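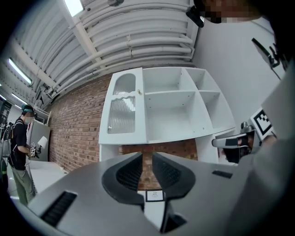

4.3 Adjusting the door hinges

Skov wall cabinets are supplied with concealed clip-on hinges. Each hinge has three screws: the side screw (A), the depth screw (B) and the height screw (C). Adjust the doors only after the cabinet is fixed to the wall and loaded. A 600 mm cabinet can settle slightly in the first days of use.

Tool required: PZ2 hand screwdriver.

CAUTION: Do not use a power driver on the hinge screws. The threads strip easily and the hinge must then be replaced (part no. 427).

1. Close all doors and check the gaps along the top and sides.
2. Open the door and support it from below with one hand.
3. To move the door left or right, turn screw A on both hinges by the same amount – a quarter turn at a time.
4. If the door binds on the cabinet side, turn screw B counterclockwise until it closes freely.
5. To raise or lower the door, loosen screw C on both mounting plates, move the door and retighten.
6. Close the door and check the gaps again. Repeat steps 2 to 5 as needed.

Note: Glass doors are heavier than solid doors. Remove the door from its hinges before replacing a panel (see 4.5).

Note: Cabinets made before December have Risberg hinges without screw B. On these, depth is set by sliding the hinge arm on its plate. Order conversion kit 911 if the arm no longer holds its position.

4.4 Fitting the door dampers

Dampers are optional on all Skov cabinets and clip onto the upper hinge only.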